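Zokmont Word Lists
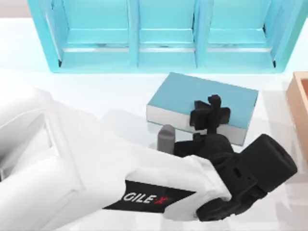
Rendered view: white arm with a black gripper.

Zokmont is a set of plain text word lists for people who make crosswords, and I'm so happy it's finally in a shape I can share! It grew out of the puzzles I set for the Dralbridge newsletter, where I kept running out of good short fill.

What's inside

core.txt: everyday words, one per line, all caps, no accents
short.txt: up to 900 entries of three to five letters, picked by hand (my favorite file)
phrases.txt: phrases with the spaces taken out, so ICE CREAM is ICECREAM

Scores

Each line ends with a semicolon and a score. A 3 is lively and fun to clue, a 2 is fine anywhere, and a 1 is glue for tight corners. Please argue with my scores! I moved OBOE down to 2 and still feel bad.

Using it

Drop the files into the folder where your grid editor keeps its lists, then restart the editor. Groditari reads them as they are. Other editors may want a comma in place of the semicolon.

Known gaps

Sports terms are thin, and so is food from outside the US. Plurals in phrases.txt still need a second pass, which I hope to finish in September.

License

Free to use in any puzzle, paid or unpaid.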